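Mantenimiento de persianas enrollables: lamas, eje y cinta

Las persianas enrollables domésticas fallan casi siempre por los mismos puntos: cinta deshilachada, lamas desplazadas, guías sucias o topes partidos. La mayor parte de estas averías se resuelve con herramienta manual. Las que afectan al motor o a un eje con muelle compensador quedan fuera de esta página y corresponden a un instalador.

Limpieza de las guías

Suba la persiana hasta el tope y aspire el interior de las dos guías con boquilla estrecha. Retire la suciedad adherida con un cepillo de nailon y un paño apenas humedecido. No emplee grasa ni aceite multiusos: retienen el polvo y forman una pasta que frena las lamas. Si el roce persiste, aplique silicona en aerosol en una capa fina, espere 10 minutos y accione la persiana cuatro veces completas.

Los burletes de felpa se aplastan con el uso. Cuando el pelo ya no toca la lama hay que sustituirlos; se extraen tirando desde el extremo inferior con unos alicates de punta plana.

Lamas desplazadas

Una lama que se sale hacia un lado acaba rozando la guía y atasca el conjunto. Baje la persiana, localice la lama y empújela con la mano hasta alinearla con las contiguas. En lamas de aluminio sin tapón lateral, el desplazamiento vuelve a aparecer. Coloque tapones en lamas alternas, comprobando antes la medida del perfil.

No golpee con martillo. El aluminio perfilado relleno de espuma se abolla con facilidad y la abolladura impide el enrollamiento correcto.

Sustitución de la cinta

1. Baje la persiana por completo y desatornille el recogedor.
2. Bloquee el muelle del recogedor antes de soltar la cinta. Si el modelo no lleva pestillo, pase un destornillador por el orificio del tambor.
3. Abra el cajón y anote el sentido de arrollamiento en el disco.
4. Corte la cinta nueva con la longitud de la vieja más 20 cm. Queme ligeramente el extremo para que no se deshilache.
5. Fije la cinta al disco, pásela por el pasacintas y ánclela al recogedor con la tensión que indique el fabricante.

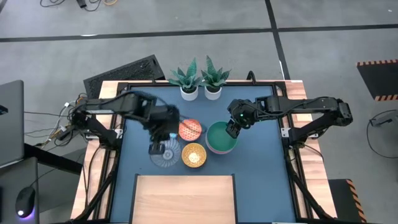
Ruidos y causas habituales

Chirrido continuo: rodamiento del eje seco o gastado. Se sustituye, no se engrasa.
Golpe seco al final de la subida: topes demasiado altos o ausentes.
Traqueteo con viento: holgura entre lama y guía. Revise los burletes.
Roce intermitente: flejes de unión torcidos o cajón con la tapa mal asentada.

Periodicidad

Limpie las guías dos veces al año, una de ellas antes de diciembre si la vivienda está en zona de heladas. Con hielo en las guías no accione la persiana; en las motorizadas, desactive la programación horaria hasta que se funda.

Texto: Albertina Veloso
Revisado el 4 de febrero de 2023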